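October 23, 2018

Hanging plan for the Grindholm show, second go. Ghislain McKinnon's drawings arrived from the framer and five of the frames have warped at the bottom corners. Not badly, but it shows when they are set against a straight edge. I have put those five to one side and written to the framer. The other eight can go up as planned.

Wall tests: the grey mixed to match last May's panels dries too green. Hưng Đinh brought over what was left of the old tin and we painted a strip beside the new one. Clear difference under the spots, hard to see in daylight. We are going with the old recipe and one more coat.

Picture heights: we tried centres at the usual level and then a hand lower for the small etchings. Lower is better. Hưng wants the whole east wall lowered to match. I don't, but have left his pencil marks in place so we can look again with the work up.
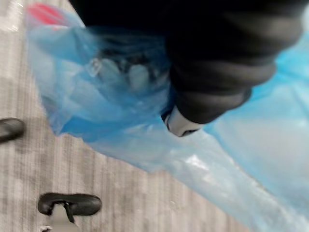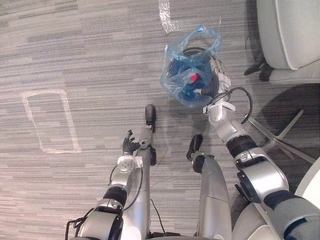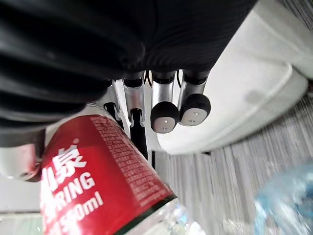 Labels next. The Gurkthorpe series has two titles in circulation, one on the loan form and one on the backs of the sheets. Used the ones on the backs. Need Ghislain to confirm before anything goes to the printer. Leaflet order is 1000, same paper as last time.

The big Trurnent canvas measures 592 mm deeper than the space we left for it, counting the shelf underneath. Either the shelf goes or the canvas moves to the end wall. Moved it on the plan for now. That pushes the Trình lino prints into the side room, where the light is poor, so two more lamps wanted there.

Mirror plates: 13 left in the box, all the brass sort. Enough for the etchings if we use two each and hang the last few on cord. Short screws only on the side room wall, the board is thin and the long ones came through.

Still to do: second coat, lamps, chase framer, check the loan form for the glass on the two pastels.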